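Kustby opens its Plodberg workshop to visitors for robot handling demonstrations

PLODBERG, October. Kustby, which builds robotic handling equipment for food packers and commercial kitchens, will open its Plodberg workshop to the public this month for an afternoon of live demonstrations. Doors open at 1 p.m. and the last demonstration starts at 4:30 p.m. Admission is free, but visitors need to register ahead of time.

The main demonstration will show the company's two-arm workstation, sold under the name Brunik, picking up fruit and tableware and setting them down again on an ordinary table. The tasks are simple ones. An operator puts a plate and a piece of fruit on the table, and the workstation is asked to move the fruit onto the plate, take it off, or clear both away. Visitors will be able to choose where the items go before each run.

"People usually see this kind of machine in a short video with music over it," said Cayetano Marín, who leads the demonstration program at Kustby. "We would like them to see it at its normal speed, including the runs where it has to try again. It is slower than a person at this job. Anyone who is thinking of buying one should know that before they talk to us about price."

Two workstations will be running during the afternoon. The first will work through a set list of tasks without an operator at the controls. The second will be guided by hand by a member of the Kustby staff, who will explain how recorded runs are used to teach the system a new task. Visitors aged 12 and over may take a turn at guiding the arms under supervision. Younger children are welcome in the viewing area with an adult.

Why fruit

Kustby started working with whole fruit after requests from packing houses that handle apples, pears and stone fruit in small batches. These businesses change what they pack every few weeks and have found it hard to justify fixed machinery that handles only one size of product. Fruit bruises easily, varies in shape and rolls when it is bumped. A shiny skin also reflects overhead lights, and those bright spots can confuse a camera that is trying to judge where the edge of the fruit is.

Plates bring their own problems. A glazed plate is smooth and has little on its surface for a camera to pick out, and its rim sits close to the table. To lift one, the arm has to get a fingertip under the rim without pushing the plate away. Setting fruit down on a plate is easier than lifting the plate, but the arm still has to let go gently enough that the fruit stays where it was put.

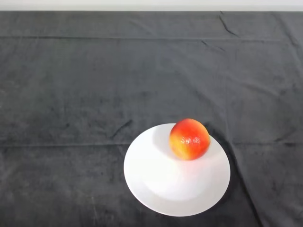
The company practices on cloth as well as on bare tabletops. Cloth moves when something drags across it, and a fold can change the height of the surface by enough to matter when a fingertip is sliding along it. Kustby's engineers used to iron the table covers before every session. They stopped doing that last year, after a customer pointed out that no kitchen or packing room she had worked in was that tidy. The covers now go on the tables straight from the shelf.

"We had a few bad weeks after that change," Marín said. "The arms would reach for a crease as if it were the edge of something. We recorded a lot more runs with creased covers and the problem got smaller. It has not gone away, and if it happens during the open day we will stop and talk about it."

What visitors will see

Demonstrations will run in groups and last 30 minutes each. Every group will begin with a short talk on how the workstation is set up, followed by the table demonstration and time for questions. Between demonstrations, visitors can walk through the assembly area, where staff will have an arm open on a bench so that the motors and wiring can be seen. The company's test engineers will also have a selection of worn fingertips on display, with notes on how long each material lasted in use.

A separate table will be set aside for food businesses that want to bring their own products. Kustby asks that these be limited to whole fruit, whole vegetables or sealed packages no larger than a shoebox. Staff will try the items on the guided workstation and give an opinion on whether the current equipment could handle them. Visitors who want to use this table should say so when they register and describe what they plan to bring. Knives, glassware and liquids are not allowed.

Mosoti, the training center that shares the building with Kustby, will have instructors on hand to talk about its evening courses in machine maintenance and basic programming. The next courses begin after the new year. No previous experience is needed for the maintenance course. The programming course asks for some familiarity with a computer but does not require any background in software.

Places and registration

There is room for 200 visitors over the afternoon. Registration is open now through the Kustby website and at the front desk of the Plodberg workshop during business hours. Each person may reserve up to 5 places. Schools and colleges that want to bring a larger group should call the front desk, as a morning session may be added if there is enough interest.

Visitors will be given a start time when they register and are asked to arrive 15 minutes before it. Anyone who misses a start time will be placed in a later group if there is space. The company expects the first and last groups to fill up before the others.

Getting there

The workshop is on the ground floor, with step-free access from the main entrance on the parking lot side. Parking is free. Visitors coming by bus should get off at the Plodberg depot stop and follow the footpath behind the depot to the main entrance. The path is paved and lit.

Closed-toe shoes are required in the assembly area, and long hair must be tied back at the guided workstation. Safety glasses will be provided. The demonstration tables are behind a low barrier, with seating for those who cannot stand for the full half hour. The machines are not especially loud, but an air compressor in the next room comes on from time to time, and ear protection is available at the desk on request.

Photography is allowed in the demonstration area. Visitors are asked not to use flash near the tables, as it can affect the cameras on the workstations. Photography is not allowed in the assembly area, where customer orders are being built.

Coffee, tea and light snacks will be served in the Mosoti classroom throughout the afternoon. Food and drink may not be taken into the workshop.

After the open day

Kustby plans to hold further demonstrations in the spring, with a focus on packed goods and trays. Businesses that cannot attend this month can ask for an individual visit, which normally takes 2 hours and includes a trial with the visitor's own products. Requests are handled in the order they come in, and the present waiting time is 3 weeks.

The company will also post a written record of the open day on its website, listing the tasks that were attempted at both workstations and how each one ended. Marín said the record would include failed runs.

"We keep that list for ourselves every day anyway," he said. "A packing manager can read it and work out in a few minutes whether we are any use to her yet."

About Kustby

Kustby designs and assembles robotic workstations for handling food, tableware and small packages. Its Brunik workstation is used by packing houses, caterers and training centers. The company carries out design, assembly and testing at its workshop in Plodberg.

Contact

Press questions and requests for interviews should be sent to Cayetano Marín, demonstration program, Kustby, Plodberg. Reporters who want to film during the open day are asked to get in touch in advance so that a place can be kept for them beside the barrier. Interviews can be arranged before the doors open or after the last demonstration.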